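Load-out notes, before I forget all of it

15 June 2022

Quick one, typing this on the bus so forgive the spelling. We closed Grajales last night. Eight shows, one rig, me on the board for all of them, and a lighting plot I redrew twice in the car park because the bar heights on the venue drawing were from January and somebody had moved them since.

So. Haze. Going to talk about haze because that was the whole fight.

The piece is mostly side light. Low booms, steep backlight, almost nothing from the front until the last ten minutes. Without haze you get faces and floor and not a lot in between. With too much you get soup. The hall has a big extract fan over stage left and it pulls everything up and out in a diagonal, very pretty for the first cue and then gone by the third. Spent the entire tech session chasing it. Moved the hazer upstage, moved it down again, put it behind the black on the right and ran a little desk fan at ankle height. That one stuck.

Level on the hazer ended up at 21 percent with the fan on the machine at 50. Writing that here so I can find it again. It was way lower than I'd have guessed. Let it run from the half, kill it at the interval, back on two minutes before the second act.

Other thing. The backlight was too white. I had it in an open cold color, no correction, and the costumes (mustard, rust, that family) just died. Dropped in some amber on every other unit and left the rest alone. Uneven on paper, lovely from the house.
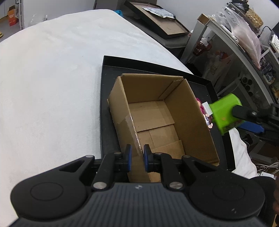 Huiling Cui thought the amber read as muddy from the back rows and would have pulled it out of the final scene completely, going cold on everything and letting the costumes go gray. I don't agree but I've been thinking about it since. The last scene is a funeral. Maybe gray is fine.

Dimmers. The old ones in there buzz below a quarter and it is a quiet show. I cheated, ran the tungsten on the booms a touch hotter and took it down with gel. Eats gel. Burned through two sheets of the dark blue by the weekend, the center goes pale first and you don't notice untill you look at it next to a fresh bit.

Cue list came out shorter than last time. Long fades, lots of follow-ons. Rigoberto Yupanqui called it and he likes things sparse, so do I. One missed cue in the whole run, mine, my elbow, not discussing it.

To do before Asum:
new gel for the booms, all of it
safety bonds, count them properly this time
ask about thier extract fan and who has the switch
relabel the multicore

My stop. More when I've slept.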